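Speaker notes – Collecting table-clearing examples, Wallex project
2 April 2020

Slide 4. State the target first: 2,000 episodes of table clearing for the Rernard policy, recorded from head height. Each episode is one item, from first contact to release. The Vovside site supplies the tables and the floor layout. Do not tidy the surroundings before recording; the model needs ordinary background.

Slide 5. Leave this one up while explaining the grasp label. 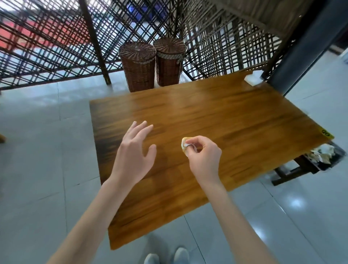
Fig. 2. Right-hand pinch on crumpled paper, left hand open over the table.

Points to make: the paper is small and deforms, so contact is labelled by finger closure and not by object shape. The free hand is labelled too – annotators tend to skip it. Glossy tabletops give false edges in the depth estimate; mention the Amano filter only if asked.

Slide 6. Rejection rules. Discard an episode if both hands leave the view for more than 2 seconds. Keep failed grasps and tag them. A full wastebasket is not grounds for rejection.

Slide 7. Annotation takes 90 seconds per episode. Second pass starts in July. Pause for questions, then go to the file format.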